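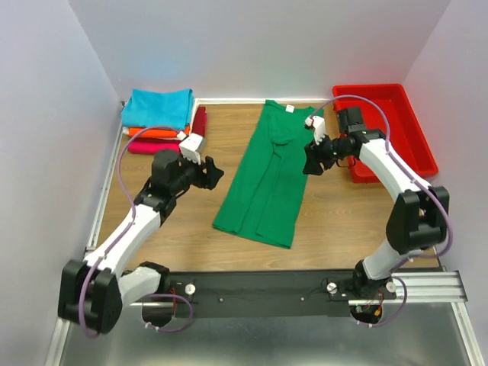 Quanto tempo se deve esperar antes de lavar uma camisola tingida em casa? Vinte e quatro horas no mínimo, e a primeira lavagem sempre sozinha, em água fria.

Pronto, despachada a pergunta que mais me fazem por mail, vamos ao resto, que tenho o jantar ao lume e pouco tempo.

Semana de tintas. Comprei duas saquetas na Foltura, o verde 616 e o 617. No catálogo parecem iguais. Não são. O 616 puxa para o azul, o 617 é mais erva, mais seco. Em algodão nota-se bem, em linho nem tanto. Misturei os dois numa fronha velha e saiu uma cor de sopa de espinafres que até nem desgosto.

O que correu mal: as costuras. Outra vez. A linha é de poliéster, a tinta não pega, fica tudo com pespontos brancos à volta. Já sabia e esqueci-me de ver antes. Quem quiser evitar, que procure peças cosidas a algodão (boa sorte) ou assuma o pesponto e siga.

A D. Deolinda Ramalho, que me ensinou isto tudo numa cave em novembro com um fogareiro e um alguidar, punha o sal em 4 vezes e não de uma só. Durante anos achei mania. Esta semana experimentei as duas maneiras e a dela ficou mais uniforme, sem aquelas nuvens perto da bainha. Levei uns 22 minutos a mais, entre mexer e esperar. Para fronhas não compensa. Para uma peça que se vai vestir, talvez.

Sobre o fixador. Perguntaram-me pelo da Stevance e pelo da Asadi. Usei o Stevance até ao verão, cheira muito, é preciso janela aberta. O Asadi cheira menos mas vem num frasco que pinga pela tampa e estragou-me uma prateleira. Fico com o Stevance por agora. Vinagre não fixa nada em algodão com estas tintas, por favor parem de me mandar receitas com vinagre. Em lã é outra conversa, outras tintas, outro post.

Ah, e luvas. Na quinta-feira fui sem luvas "só para enxaguar" e andei de unhas verdes até domingo. Na caixa do supermercado a senhora olhou para as mãos e depois para mim e não disse nada.

Falta falar da secagem: à sombra, na horizontal se a malha for mole, virada do avesso. Nada de molas nos ombros. E não dobrar húmida, que marca a linha da dobra e depois nem o ferro a tira. Aconteçeu-me com duas.

Da próxima queria tentar um bordeaux que vi na loja Polska, mas só vendem em embalagem grande e não tenho panela que chegue. Se alguém quiser dividir, digam nos comentarios. Vou tirar o arroz.

Pesquisar neste blogue OK

Contacto | © Todos os direitos reservados | Voltar ao topo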